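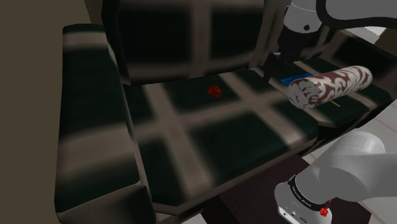

The horn went and all 17 canoes jumped off the line at Clukden, and Efua Bonsu forgot every single thing she had practiced since October.

"Left side! Stay on the left!" Rafia yelled from seat one, already laughing, already soaked.

Efua dug in. The river was fast and brown and wonderful, and it was carrying them straight at the Brundeo crew, who had the best line past the island and knew it. Behind her, Amerley was calling the changes in that huge voice of hers – hut, ho, switch – and the boat lifted a little each time. It really did lift! Efua had thought people made that up.

"Two boats ahead," Amerley shouted. "Two! Who wants one?"

They all wanted one. They came around the island so close that willow branches slapped Efua's hat into the water, and there was the bridge at Talavcombe with half the town leaning over the rail, and old Fiifi Quartey ringing a cowbell like the place was on fire.

Brundeo's steerer looked back. Efua saw her look, and her arms stopped hurting.

"Switch!" called Amerley, and six paddles went in together.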